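# Keeping the Cold Cases Cold: A Maintenance Log Project at the Villaseñor Market

**Xóchitl Magaña and Leszek Nowicki**
Building Systems Practicum, instructor Siamak Shirazi
October 2, 2022

## How we got started

When Mr. Shirazi told us to go find a building with equipment that somebody actually depends on, we both thought of the Villaseñor Market right away, partly because it is a short walk from campus and partly because Leszek buys his lunch there. The owner, Sarahí Pacheco, was kind enough to say yes before we had finished explaining what we wanted. She has two walk-in coolers, a row of reach-in cases and a rooftop unit that handles the sales floor, and until this project the service history for all of it lived in a shoebox of invoices.

Our question was a simple one: would a written schedule, kept up by the people who work in the store, cut down on the emergency calls? 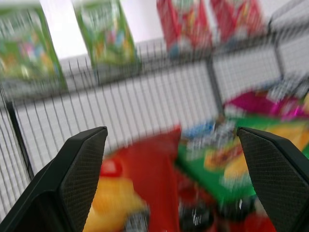
*Figure 1. Packaged snacks on white wire shelving.*

## What we did

We spent our first visits just reading the shoebox (it took longer than you'd think — some of the invoices had faded almost to nothing). Over the 16 months before we came along, the store had paid for 10 unplanned service calls. Most of them came down to dirty condenser coils, clogged drain lines or a worn door gasket. Nicanor Salinas, the technician from Jorkcombe who looks after the equipment, went over our list with us and fixed several places where we had misread his handwriting!

After that we wrote a checklist of 12 tasks. Some are weekly, like wiping gaskets and writing down case temperatures, and the rest are monthly or seasonal. We hung it on a clipboard by the back door. Xóchitl wanted to build it as a phone app and Leszek wanted paper, and we went with paper after Sarahí told us that her hands are usually full or cold.
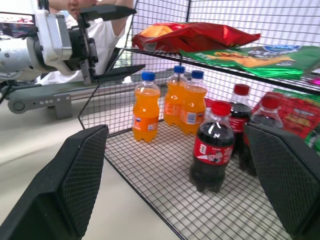

The first version had a real problem, though, and we would like to be open about it. We had put the coil cleaning down as a monthly job for the staff, and Nicanor pointed out that the rooftop unit needs to be locked out at the disconnect before anybody opens a panel. We moved that line to his own visits and added a box for him to sign. The temperature column was also too narrow to write in, so we printed it again sideways.

## Results so far

Since February the store has had 2 unplanned calls. One was a failed fan motor, which our checklist could not have caught, and the other was a drain line that had been skipped during a busy stretch. We know that one store over one warm season is a small test, and the summer was milder than the last one, so we are being careful about how much credit we give the clipboard.

## Still to do

We want to compare the electric bills once Sarahí has a full year of them, and Nicanor has offered to bring his gauges so we can check the older walk-in, which runs longer than its twin. The blank checklist and our notes on the invoices are in the appendix.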